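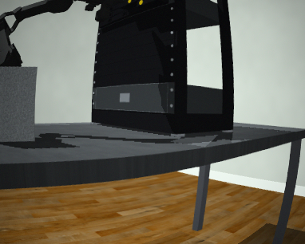 1/ Electric conversion of a small harbour ferry: what I learned from the design side

I am Begoñe Vallejo, naval architect. Since June I work on the Havura, a passenger ferry which crosses the harbour at Cundov. She was built with two diesel engines and the owner, Dimar, wants to run her on batteries. I will write some notes.

2/ The first question from everybody is range. For this boat it is the wrong place to begin. The crossing is short and she is always back at the same pier. What matters more is how long she stays there, and how much power the town can give us at that pier.

3/ The timetable gives her 4 minutes alongside. In this time people leave, people come on, and the charging plug must go in and out. So the real charging time is shorter than the paper says. We asked for one longer stop at midday and Dimar agreed.

4/ Battery size is now 458 kWh. The first proposal was smaller, but it did not leave enough for a day with strong wind against the tide. The skippers told us this before our calculation did. Please talk to the skippers early.

5/ Weight. We take out the engines, the gearboxes and most of the fuel tanks. We put in batteries, which are heavy and want to be in a different place. Her trim changed by the stern and we had to move one battery room forward, under the saloon.

6/ Moving this room was a lot of work: new bulkhead, new fire insulation, new ventilation trunk going up through the saloon. We lost 5 seats. The owner was not happy about the seats, I understand him.

7/ She is certified for 200 passengers and must stay so, therefore the stability booklet has to be done again from the beginning. We will make the inclining test after the conversion, on a calm morning if we get one.

8/ The yard is Frerichs. They want to cut the deck on Monday - I still wait for approval of two drawings, so perhaps they will begin with the pipes.

9/ Someone asked if we keep a diesel generator on board. Yes, one small one, for emergency and for the trip to dry dock. I will post the general arrangement when Dimar says I can.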